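Ovia adds crocheted toys to May sorting day

The Ovia toy exchange in Skokier will take crocheted items from May. Each piece is checked for open seams and untrimmed yarn ends, then boxed with a sheet between layers. Boxes hold up to 30 small pieces.

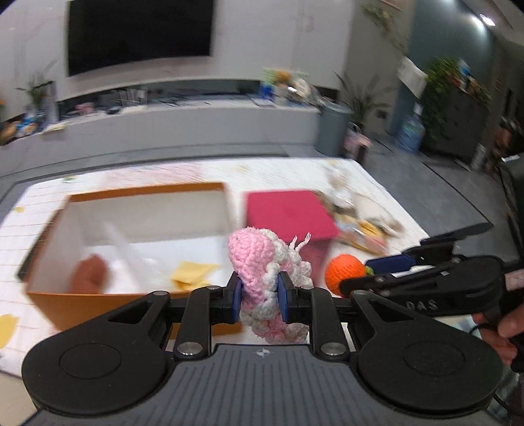 A pink and white crocheted toy and an orange ball with a green stem, beside an open box.

Items with safety eyes are kept separate — these go to Rukora for a pull test. Drop-off closes at 3 pm.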